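5.3 Lost grips on clear and glossy objects

We would have liked to report a quieter set of trials on the Saser platform, but the truth is that one fault kept us company through most of August. In 30 of the 500 packing runs, the left gripper reported a firm hold while its fingers had closed a little short of the object, and the arm then lifted away with nothing in it. Clear plastic was by far the worst offender, and we suspect the depth estimate, which tends to settle on the table behind a thin transparent wall. The Pikow controller trusted the finger position alone, so it happily carried on to the next step (setup shown in Figure 4). 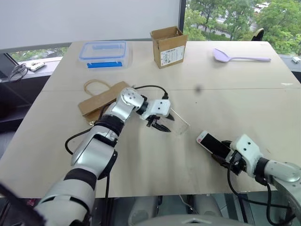
Figure 4. Two-arm handling: left gripper closed around a clear plastic container, right gripper holding a smartphone.

We now stop both arms whenever finger position and motor current disagree.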